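Section 7: Making Your First Batch of Spiced Granola in the Zellenar Countertop Oven

By now you have washed the racks, run the oven empty once to clear the factory smell, and found a spot for it with plenty of breathing room behind. Good for you! Granola is a lovely thing to start with, as it forgives almost everything except being forgotten, and the kitchen will smell wonderful the whole time.

You will need 500 grams of rolled oats, two big handfuls of whatever nuts you like, half a cup of maple syrup, a third of a cup of mild oil, a teaspoon of cinnamon, and a good pinch of salt. Dried fruit is welcome too, but keep it to one side for now.

1. Slide the wire rack into the middle slot and set the dial to Bake, 300 degrees. Wait for the green light to come on.

2. Stir the syrup, oil, cinnamon and salt together in your largest bowl, then tip in the oats and nuts and keep turning until everything looks glossy.

3. Line the baking pan with parchment and spread half of the mixture over it, no deeper than your fingertip. The other half can wait its turn in the bowl.

4. Press the oats down lightly with the back of a spoon if you like clusters (Nhàn Ung, who tested the recipes in this booklet, presses quite firmly and gets chunks the size of walnuts).

Caution: The door glass and the pan get very hot. Use dry oven mitts, and keep the cord clear of the door.
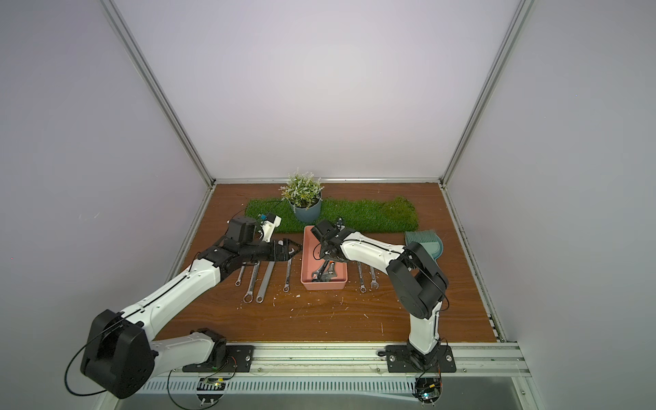
Can I bake both halves at the same time on two racks?

We suggest one pan at a time. The lower pan blocks the heat from the bottom element, so the top one stays pale while the one underneath scorches.

5. Bake for 20 minutes, then pull the pan out, turn it end to end, and slide it back in for 7 minutes more. Look for an even golden color - it will still feel soft, and that is fine.

6. Set the pan on a cooling rack and leave it alone until completely cool. This is the hard part, I know, but stirring it warm breaks up all your clusters. Scatter in the dried fruit at the end and bake the second half the same way.

Note: Honey browns faster than maple syrup. If you swap it in, turn the dial down to 275 and start checking after 15 minutes.

Note: Ánh Ông's version, with coconut and ground ginger, is on the recipe card tucked inside the back cover. Add the coconut when you turn the pan in step 5.

Store the granola in a jar with a tight lid, away from the stove, and wipe the crumb tray before the next use. Cleaning is covered in Section 8.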